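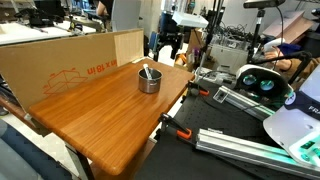 Rukhsana Sial read the first draft of this report and wrote in the margin that her mother's lentil recipe has no numbers in it anywhere, that it has fed the family for decades, and that if we were planning to call it "underspecified" we could come over and tell her mother so ourselves. We have kept the word but use it less.

Student Work > Language and Everyday Life > Project Reports > August
Print this page
E-mail this page
Search reports Go

Until Done: What Recipes Leave Out

Project report

1. Background

The idea for this project came out of a risotto. The recipe said to add stock "as needed," and the person cooking needed to know how much that was. The person cooking was one of us. The result was served at 10 p.m. and eaten with a knife.

Our course asked us to look at a kind of writing that people use every day without thinking much about how it's put together. Other groups took parking signs and voicemail greetings. We took recipes, partly because they're easy to collect and partly because we had a grudge.

We wanted to find out where a recipe stops giving instructions and starts trusting you. "Bake at the marked temperature" is an instruction. "Season to taste" is trust, or possibly neglect. In between is a large area of language that looks like an instruction and, when you stand in front of a stove holding a spoon, isn't one.

2. Materials

We collected 40 recipes, all for plain savory dishes that a beginner might try: soups, rice, pasta, beans, eggs. We left out baking because bakers measure things, and we thought it would spoil the mood.

The recipes came from four places. Some were from the free cards that the Onton supermarket keeps by the registers. Some were from the leaflets packed in Destitz meal boxes. Some were from the booklet that comes with Prokitz pans, a booklet that assumes throughout that you own the other Prokitz pans. The rest came from Qureshi, a spiral-bound collection put out by a community center and named for the street it's on. Qureshi has no index and the soups are in two different places.

With titles and ingredient lists taken out, the instructions came to 3,952 words. We typed them all in by hand, having learned that the school's scanner reads "simmer" as "summer." For a while we considered leaving it that way.

3. How we marked them

Two of us went through every recipe separately and underlined each phrase that asked the cook to make a decision without saying how to make it. Then we compared. We had expected to agree on nearly everything, and we agreed on "to taste" and "as needed" and then argued for most of an afternoon about "medium heat."

One side held that medium heat is a setting, as it's printed on the dial. The other side pointed out that her dial is numbered, that the numbers have worn off, and that the stove in her last apartment had two temperatures, off and fire. We ended up giving heat its own category so that we could go home.

The final categories were:

Amount (a pinch, a splash, enough to cover)
Heat (medium, gentle, fairly hot)
Stopping point (until done, until tender, until it looks right)
Equipment (drain, mash, "in a suitable pan")

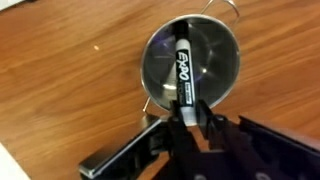

Fig. 2. Mesh strainer. "Drain well" is the usual wording; the strainer itself rarely gets a mention.

4. What we found

Stopping points were the largest group by a long way, and they were in every source. The Destitz leaflets try the hardest. They'll give you a time and then a description, as in "until soft and golden at the edges," so that when the time and the description disagree you at least know you have a problem. The Onton cards give a time only. Qureshi mostly gives neither, and one contributor ends her instructions for beans with "you will know." We marked this as a stopping point. We didn't know.

Amounts came second. "A splash" is an interesting word because everyone we asked was certain what it meant. We had three readers, all of them people who cook now and then, pour a splash of water into a measuring cup without looking at the lines. The splashes were nowhere near each other. The reader who poured the most was also the most confident, and asked whether the others had been feeling well.

Heat was the group where the sources differed most. Prokitz is strict about it, and tells you what will happen to the coating on your pan if you don't listen. Qureshi uses "a good heat" and "a low heat, but not that low." We think this last one is the most honest phrase in the whole collection. It's clearly been written by someone who watched another person get it wrong.

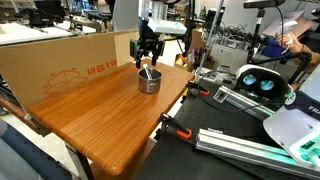
Equipment was the smallest category, and we nearly dropped it. Writers tend to assume the kitchen is already there, fully stocked, like the set of a play. Pans come in "large," "small," and "suitable," and a beginner who owns one pan has no way of knowing which of those it is. We started asking people what "a small pot" meant to them, and the answers ran from something for melting butter to something for a family's worth of pasta. The little stainless steel pot on the table here would pass as small with anyone we know, and there's room in it for a marker to lean in, but several of the recipes that say "small pot" go on to put a whole bag of potatoes in it. Either the potatoes are smaller where those writers live or the word is doing very little work.

The verbs were more reliable than the nouns. "Drain," "stir," and "cover" caused our readers no trouble at all. "Fold" did. So did "reduce," which one reader took to mean the heat and another took to mean the sauce, and in fairness the sentence worked both ways.

5. Does it matter?

Our first draft said yes, firmly, and suggested that recipe writers should be more exact. Then we tried rewriting one. We took the bean recipe from Qureshi and filled in every gap: the amount of water, the size of the pot, the heat, the stopping point, what a bean should feel like between the fingers. The original fits on an index card. Ours ran onto a second page and made beans sound like a medical procedure. All three readers preferred the original, including the one who has never cooked beans.

So the vague phrases seem to be there for a reason. They keep the thing short. They also leave room for the stove with no numbers and the pot that's the wrong size, which is most people's stove and most people's pot - certainly ours.
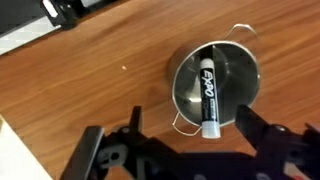
Fig. 4. Pot from above, with wire loop handles on opposite sides. Size: suitable.

What we'd say instead is that recipes are written by people who have forgotten being bad at this. A phrase like "until done" is perfectly clear once you've overcooked the dish a few times, and the writer has, years ago, and no longer counts it. The Qureshi writers seem closest to remembering. Their instructions are the loosest of the lot, but they're also the only ones that say "don't panic" (under dumplings) and "it will look terrible, keep going" (under split pea soup). Our readers marked both of those as helpful. Neither fits any of our categories.

6. Problems with the project

Forty recipes is a small pile. They're all in English, and all from what people near us happened to have in a drawer. Our readers already knew us and may have been kind. We also marked the Prokitz booklet on an empty stomach, and the notes from that session are noticeably harsher than the rest.

We'd like to have watched people cook from these recipes and not only read them, but the one kitchen we could book had a sign-up sheet that was full until after the report was due. If anyone continues this, we'd start there, and we'd start with "medium heat." We have never settled it and one of us is still right.

The typed recipes are in the shared folder, including the version with "summer" in it. Rukhsana's mother has since sent us the lentils, written out on the back of an envelope. It says to cook them until they're ready.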